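Ticket 686: Booking page shows the wrong day for evening reservations
Opened by: Ida Voß
Product: Leckie table booking, hosted on Devell
Status: Closed, with reservations (sorry)

Aug 14, 2022
A party of 6 with a confirmation for Sunday dinner is sitting in front of me. The system says they're coming Monday. We're closed Mondays. I fed them anyway, but I'd like the system to catch up.

Cleared the browser cache, as your help page suggests. The help page suggests this for everything, including invoices.

Reply from Devell support
Thanks for reaching out! Please confirm that the time zone under Settings > Venue is correct.

Ida
It's correct. It was correct in the spring too, when I opened the last ticket.

More testing tonight. Lunch bookings land on the right day. Anything after 8 p.m. gets shoved to tomorrow. I made two fake bookings under the name Drorklow, one at 7:45 and one at 8:15, and only the second one time traveled. Same thing on the phone app and the office computer.
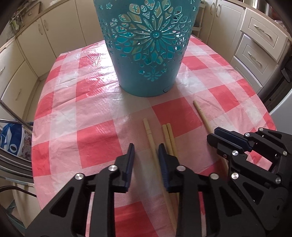
The confirmation emails have the right day in them. So the guest and I are being told different things by the same software, and the guest is the one who gets the truth.

Reply from Devell support
We've escalated this to the platform team. Could you try a different browser?

Ida
Tried one. Monday there as well.

Reply from platform team
Found it. The calendar view reads the booking time in UTC and never converts it back. The email template does convert it. It came in with the Tarkine update. Fix is going out tonight, and old bookings will be corrected by a script.

Ida
Confirmed fixed. Both Drorklows are on the same night now. The script also sent each of them a fresh reminder, and they've been invited to rate their meal. Please leave this open until that stops.

Reply from Devell support
Reminders turned off for test bookings. Closing the ticket. You'll get a short survey.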